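Collecting Grasp Examples at the Bin: Notes on Method

Last updated: January

The present entry sets out how examples are being gathered for the Visser grasping model, and which rules apply to anyone who takes a turn at the bin.

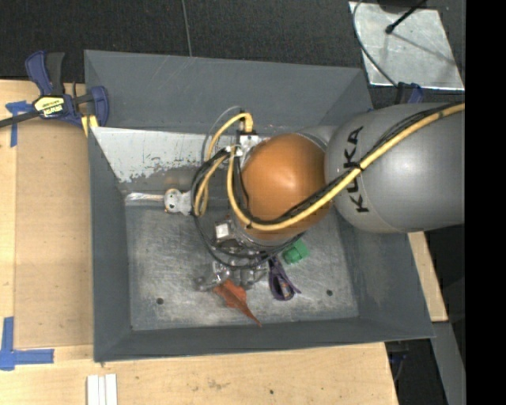
Layout of the station

The work is carried out with a KUKA arm over a grey metal bin on a wooden table. The bin is clamped at its edge, and blue tape marks are laid on the table beside it. Before each session the operator should check the bin against the marks and tighten the clamp by hand. A bin that has shifted by even a small amount will spoil every attempt recorded after it.

Objects are kept few and dissimilar. An orange-red leaf shape, a faceted green piece and a purple object with a looped handle give the model three quite different problems. The leaf shape tapers to a thin point, and I would ask operators to vary its heading more than they are inclined to.

What is recorded

Each attempt is stored with the arm's path, the camera view and a result entered by the operator. Failed attempts are kept. An attempt is discarded only if the arm was stopped by hand or the bin was moved. The target for this round is 3,000 attempts, divided into sets of 600, and the objects are to be changed between sets.

Lieselotte Kuhlmann reviewed the first set and returned 164 attempts for relabelling. Most of them concerned objects lifted and then dropped inside the bin, which had been entered under two different headings. They are now entered as "lifted, not held" in all cases.

Points still open

The scratched floor of the bin throws back a good deal of light. I have not yet decided whether to cover it. A matt lining would make for cleaner views, but the bins at Brernard are bare metal and the model will have to cope with them there.

The cables at the wrist also hide part of the bin from the camera. A second view has been requested, and the storage format will allow for it from the next set onwards.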